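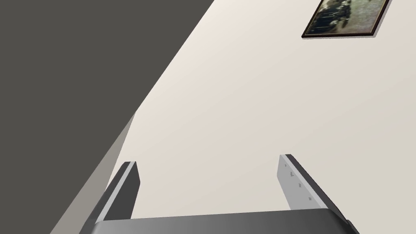

Finished repainting the stairwell and front hall, so a thread on dark gray paint, for anyone who is thinking about it. Gray looks flat on a chip and then does all kinds of things once it's on something with edges. Look at the upright on the left: dark charcoal, with a narrow light gray strip down the inner side, and the strip is what makes it look beveled. I wanted that on my door casings.

The house is a plain two-story with a hall down the middle. One window at the top of the stairs, a small pane in the front door, and no other daylight. Everything was builder's beige when we moved in.

Most advice says to paint a dark hall white. We did that first. White in a room with no light looks like dirty white. It stayed that way for a year and I never liked it.

Mélanie Kennedy two doors down has the same floor plan and painted hers dark green. I walked in there in November, late afternoon, and it felt better than ours did at noon. So dark was back on the table.

Paint came from Oravec, the independent store out past the fairgrounds. They mix the Belell line. I brought home sample pots of a few grays and brushed them onto poster board instead of the wall. You can move a board. Put it by the floor, by the window, next to the carpet, under the lamp at night.

Do the night check. Two of my samples turned purple under the ceiling light. One went green next to the oak treads. They all looked like the same gray in the store.

What I ended up with: charcoal on the casings, baseboards and doors, mid gray on the walls, and a much lighter gray on the bead, the little molding that runs down the inside of each casing. Ceiling stayed white.

The bead is the part people ask about. It's narrow, so I thought it wouldn't matter. I did one door without it to compare and the casing just looked like a dark plank. Went back and did the bead the next morning.

On sheen. I used satin on the trim and matte on the walls. Satin on a dark color picks up every ding, so the filling and sanding took longer than the painting. If your trim is beat up, go with eggshell and save yourself the trouble.

Prep order that worked for me: wash with degreaser, rinse, let it dry overnight, fill, sand, vacuum, wipe with a damp rag, prime. Use a gray primer under a dark color. Oravec will tint it if you ask. I had white primer left over and used it on the first door, and that door needed an extra coat.

Total for paint, primer, filler, tape and two decent brushes came to 400 dollars. I already had rollers and a ladder. The quote to have it done was several times that.

It took 11 evenings. I had guessed four. The spindles on the stair rail are the reason. I have 42 of them and each one has a turned part that you can't rush.

For the spindles I tried a foam roller, a mitt and a brush. The mitt got paint on everything including me. The small angled brush was the slowest and the only one I'd use again.

Tape: pull it while the last coat is still a little soft, at a low angle, slowly. I waited until morning on one doorway and it took a strip of charcoal off with it. If you have to wait, score the edge with a sharp blade first.

Urs Kälin asked under my last post if dark trim shows dust. Yes. It shows it on the top of the baseboards more than anywhere. I go over them with a dry cloth when I vacuum. Dog hair is worse than dust, if you have a light dog.

Someone else asked about scuffs. The bottom stair riser has a couple already from shoes. A damp cloth took one off and made the other one shiny. I saved a jar of the charcoal for touch-ups and wrote the mix number on the lid and also on the inside of the closet door.

If you keep only one thing on file, keep that mix number. Labels fall off cans.

Things I'd change: I would take the doors off the hinges. I painted them hanging and got a sag in the paint on two of them, down near the bottom panel. You have to crouch to see it. I still know it's there.

I'd also get a better bulb before picking colors. We swapped the cold one in the ceiling for a warm one after the walls were done and the mid gray shifted enough that I wondered if I'd picked wrong. I'm used to it now.

Upstairs landing is next, same colors. I'll add to this thread when the doors up there are off and sanded.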